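Clemgate Stores: the bottom shelves

Sun 27 September

Everyone photographs the top shelf of a shop. The top shelf gets the lighting, the nice lettering and the things with ribbon on. I have been going round Clemgate with my knees complaining, taking an interest in what goes on lower down, where the big jugs live and where you have to mean it.

Teguh Entili, who stocked shelves for six years before he took up sitting, maintains that you can judge a grocer by the bottom level alone. Heavy things go low, he says, and so do things the owner is privately unsure of. I have never caught him buying anything from either category. 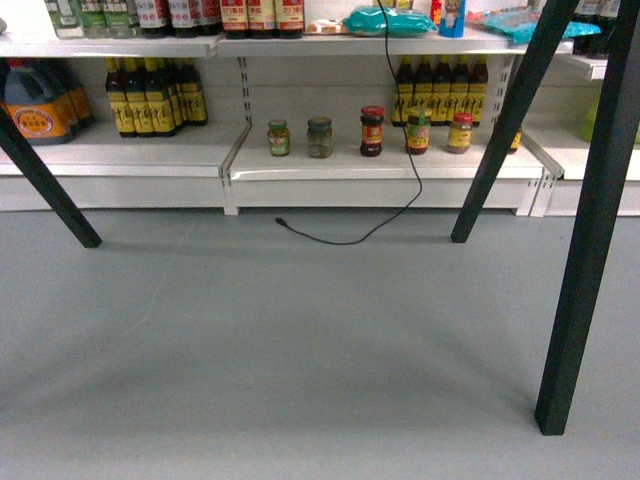

Bottles, jars, jugs and packets on white metal shelving, with green labels up on the left and dark bottles for neighbours. The black legs have the best spot on the floor.

I like the slotted uprights best. Any shelf can go up or down a notch, which explains why no two shops agree on where a tall bottle belongs — and why the shelf on the right so rarely lines up with its friends in the middle. Vandana Bhardwaj tells me this is called flexibility. At home, with 65 jars and one cupboard, we call it something else.

More from the lower levels when my knees allow. The June gallery, which was all door handles, is still up for the 5 of you who asked.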